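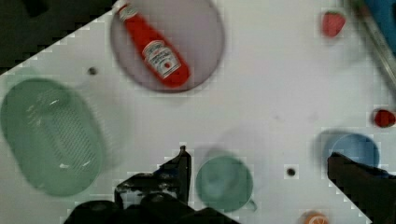

Hello all, and thank you Wilma for getting this started, because I have been itching to talk about play kitchens since September! I've now been through both of the big crates at the Farquharson hall and I'm so pleased with what we have. My feeling is that we should stop sorting by colour and put things out the way you'd find them halfway through making lunch. The red ketchup bottle lying across the pinky-lavender plate is just what I mean – a child walks up to that and has something to do before a grown-up has opened their mouth. Same with the big pale green colander. Leave it empty with a strawberry a little way off and see how long the strawberry stays where it is.

On 5/24/25, Wilma Mackay wrote:

> Dear everyone,
>
> Could we please settle what goes in the kitchen corner before the new term? At the moment the food is in one crate, the cups in another, and the plates are wherever Said last put them. I counted 111 pieces of food, and I'm fairly sure a good many are peas.
>
> Three questions:
>
> 1. Do we keep the cups out all the time?
> 2. Is there any point in having a colander that size?
> 3. Do we buy the Drelteo wooden set or carry on with what we've got?
>
> Agnes thinks the under-threes would be happier with much less. I'm inclined to agree with her.
>
> Wilma

Taking these in order.

1. Yes, please, keep the cups out! The teal-green one with the handle is my favourite thing in the whole corner. It does for tea, soup, paint water (pretend paint water), and last week it was a bath for a hedgehog. Two or three at a time is plenty, though, and the rest can go on the high shelf and take turns.

2. The colander has to stay. I know it takes up half the crate, but the size is the beauty of it. Little ones can get both hands in, and it carries a whole picnic from one end of the mat to the other. If storage is the worry, stand it on its side behind the Venik trolley. I tried it and it fits with room to spare.

3. I'd carry on with what we've got. The Drelteo set is lovely, and Beverley's group swear by theirs, but it's 44 pounds and the slices are held together with those scratchy tabs. I'd sooner spend five on a bag of odd fruit from the Clernari stall and have more to pour and pile up.

Agnes, I'm with you on having less out for the under-threes. Would a plate, a cup, the colander and a handful of fruit be about right? Anything really small should come out of their crate altogether, and I'm happy to go through it with you. I'd put the peas in the older ones' crate and count them back in at the end.

Said, do you still have the spare lid for the food crate? The one on there now has split along one side and pinches.

I can be at the hall early next time to lay the first one out, and if anybody has a tea towel they don't mind losing, please bring it. They fold everything up in them!

Kenna

--
Kenna Gillies
Toy crates, washing rota, spare key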